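Handgreifer mit Parallelgestänge bauen, Teil 5: Gestänge einstellen und Stoff greifen

Stand: 20. Juni 2026, Autorin: Vy Lưu

In diesem Teil wird das fertig montierte Greiferpaar eingestellt und an einem Handtuch ausprobiert. Wer die Arme noch nicht gedruckt hat, fängt bei Teil 2 an. Die Elektronik kommt erst im nächsten Teil dran und bleibt so lange ausgesteckt.

Was man braucht

Zwei montierte Handgreifer nach dem Ukent-Plan
Innensechskantschlüssel 2 und 2,5 mm
Schraubensicherung, mittelfest
Messschieber
Fühlerlehre oder ein Streifen Druckerpapier
Ein altes Frotteehandtuch, Gästegröße

Schritt 1: Gelenke auf Spiel prüfen

Den Greifer am Griff festhalten und jeden Arm einzeln seitlich bewegen. Ein wenig Spiel ist in Ordnung, Klappern nicht. Wackelt ein Gelenk, die Schraube lösen, eine dünne Passscheibe unterlegen und wieder anziehen. Die Ringe in den Gelenkbohrungen müssen bündig sitzen. Bei meinem ersten Satz standen sie leicht vor, da hat der innere Arm bei jedem Schließen gestreift. Mit dem Schraubstock und einem Stück Hartholz ließen sie sich nachdrücken.

Schritt 2: Backen parallel stellen

Greifer langsam schließen, bis sich die Backen gerade berühren. Den Papierstreifen oben und unten einklemmen und daran ziehen. Der Widerstand soll an beiden Stellen gleich sein. Geht es oben leichter, die beiden Schrauben an der Backe eine halbe Umdrehung lösen, Backe andrücken, wieder festziehen. Das dauert beim ersten Mal, bei mir waren es sechs Durchgänge.

Erst wenn beide Backen stimmen, kommt Schraubensicherung auf die Gewinde. Über Nacht aushärten lassen.

Schritt 3: Führung säubern

Die Schienen unten im Greifer mit einem trockenen Tuch abwischen. Kein Öl nehmen, das landet später auf dem Stoff. Trockenschmierstoff auf PTFE-Basis geht, sparsam aufgetragen.

Schritt 4: Handtuch mit beiden Greifern halten

Mit dem linken Greifer ein Ende fassen, mit dem rechten das andere. Das Tuch dazwischen locker durchhängen lassen und den rechten Greifer so drehen, dass der Stoff von oben zwischen die Backen fällt. Dann schließen. Frottee ist dafür gut geeignet, der Stoff ist dick und wirft sich beim Zusammendrücken auf, und man merkt schnell, ob eine Backe schief steht.

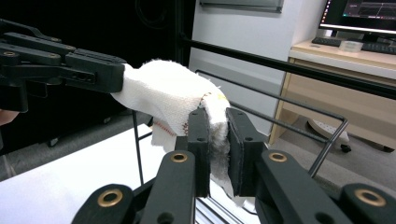
Schritt 5: Haltekraft vergleichen

Beide Greifer geschlossen halten und das Tuch vorsichtig straffen. Rutscht immer dieselbe Seite zuerst, zurück zu Schritt 2 und dort die Backen dieser Seite noch einmal prüfen. Rutschen beide, fehlt Reibung. Dann hilft ein neuer Belag. Ich nehme die Matte von Plusten, Artikel 902, zugeschnitten mit dem Cutter und mit Kontaktkleber befestigt. Vor dem Kleben die Backe mit Isopropanol entfetten.

Schritt 6: Falten und ablegen

Zum Schluss das Tuch auf den Tisch legen, eine Ecke greifen, anheben und auf die gegenüberliegende Ecke legen. Fünf Wiederholungen reichen. Bleibt der Stoff beim Öffnen an einer Backe hängen, die Kanten mit Schleifpapier 400 brechen.

Häufige Fehler

Greifer schließt nur halb: meistens ist ein äußerer Arm spiegelverkehrt eingebaut.
Backe kippt unter Last: Schrauben zu kurz, es müssen mindestens vier Gewindegänge tragen.
Griff geht schwer zurück: Feder verkantet, Gehäuse noch einmal öffnen.

Die aktuellen Druckdateien liegen in der Werkstattablage im Ordner Butodgate. Die ältere Fassung des rechten Innenarms bitte nicht mehr drucken, dort sitzt die obere Bohrung falsch.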